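Skip to content

We use cookies to run this site and to count visits. You can change your choice at any time. Accept | Settings

PRESS RELEASE

Kudville shared workshop releases plans for Lui, a hand-held gripper project for recording household tasks

KUDVILLE – Members of the Bovutgate shared workshop in Kudville have released the build notes, parts list and print files for Lui, a project built on hand-held grippers used in pairs. A person holds one in each hand and does an ordinary household job with them, such as making a bed or folding a towel. The recordings are meant for people who want to teach a two-armed robot the same job but do not have a robot at home to practice on.

The release covers a set of adapter parts, a bench stand, the recording software and a 59-page guide. All of it can be downloaded free of charge starting Wednesday at 9 a.m. from the workshop's project page. Printed copies of the guide will be on sale at the front desk for the cost of the paper and binding.

Lui began as an evening project by Lai-ching Lam and Ruben Desmet, both members of the workshop. Lam repairs sewing machines for a living. Desmet had built a small robot arm in his garage and could not get it to pick up a sock without dragging half the laundry pile along with it.

"I was writing the moves by hand, one after the other, and cloth never does the same thing twice," Desmet said. "Lai-ching watched me for an evening and said I should stop typing and show it."

Two more members, Kagiso Shezi and Tsung-han Hsieh, joined over the winter. Shezi wrote the recording software. Hsieh drew the stand and redrew most of the printed parts after the first set cracked at the screw holes. The current parts are thicker at the corners and use the same screw length throughout, so a builder needs only one bag of screws and one driver.

The group works at home as much as at the workshop. Soft goods are the main subject so far, and beds turned out to be the hardest part of the collection. A sheet has to be pinched close to the edge, lifted and pulled from both sides at once, and the two grippers have to stay in step. The guide gives a full chapter to beds, with notes on how far apart to hold the grippers at the start, how fast to move and when to stop a recording and begin again.

"Slow down is the main thing," Lam said. "People come in and make the bed the way they would at home, in one big sweep. The software loses track of the hands. If you go at half that speed it is fine."

The project has collected 3,000 short recordings to date. These were made by 16 people in their own homes and at Bovutgate. A selection will be released along with the plans. The rest will follow once the group has finished going through them to take out those where a family member's voice or face was picked up.

Money for parts came from a small grant by Flanden, a hardware supply store in Kudville, and from the workshop's own project fund. Flanden will stock the screws, springs and rubber strip named in the parts list. The store has no say in the design and takes no share of any sales.

Ho-yin Wan, who runs the Bovutgate workshop, said the project had brought in people who had not used the space before.

"We have had the wood side and the metal side for years," Wan said. "Now on a Wednesday night there is a folding table with towels on it between the lathe and the band saw. I did have to move the towels away from the band saw."

The group is clear about what the plans do not cover. Lui does not include a robot arm, and the recordings will not run on one without further work. Desmet has used them on his own arm to pick up and flatten a hand towel. It does so on most tries when the towel starts out dry and in one layer. Fitted sheets are still beyond it. The guide lists the known faults, among them a jaw that can stick if the rubber strip is glued too far forward, and a recording that drops out if the battery is low.

Builders should expect to spend four evenings on a first pair, including printing time. The guide assumes that the reader can use a 3D printer and a soldering iron. Members who cannot are welcome to book bench help at the front desk.

An open evening will be held at Bovutgate in October. Visitors can try a pair of grippers, look over the printed parts and make a recording of their own to take home. Entry is free, and children should come with an adult. The workshop asks visitors to bring a pillowcase or a small towel if they can – the ones on hand are getting worn.

About Bovutgate
Bovutgate is a member-run workshop in Kudville with benches for wood, metal, sewing and electronics. It is open to members every day and to the public on open evenings.

Press contact
Ho-yin Wan, Bovutgate shared workshop, Kudville. Interviews with the Lui group can be set up through the front desk. Photos may be used with this release free of charge.

16 shares | 4 comments
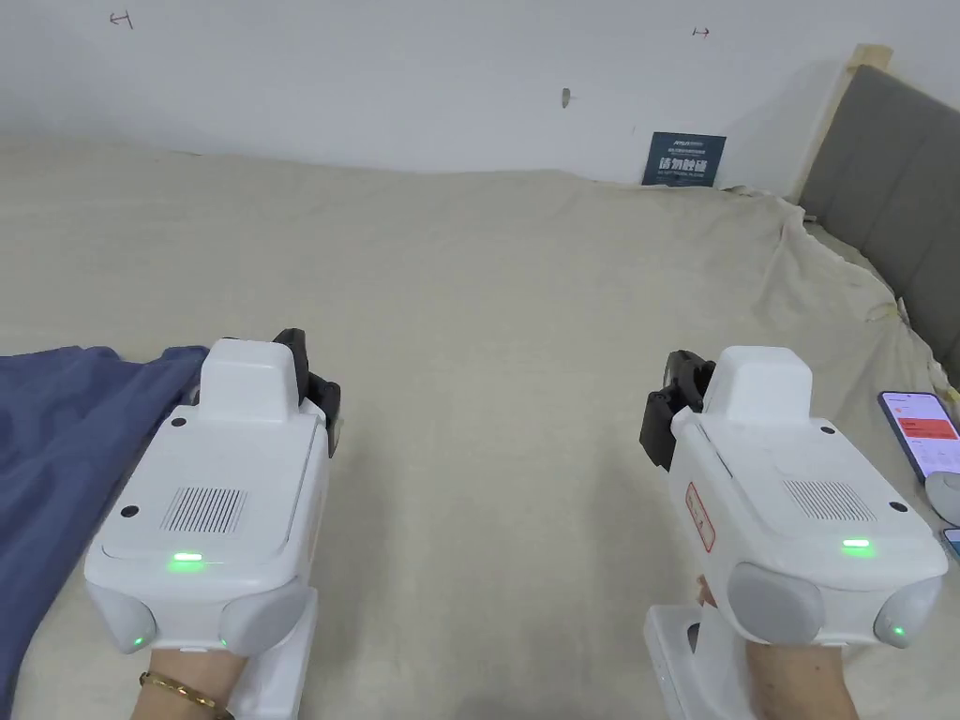
A pair of hand-held grippers over a bed, jaws facing each other. Photo: Bovutgate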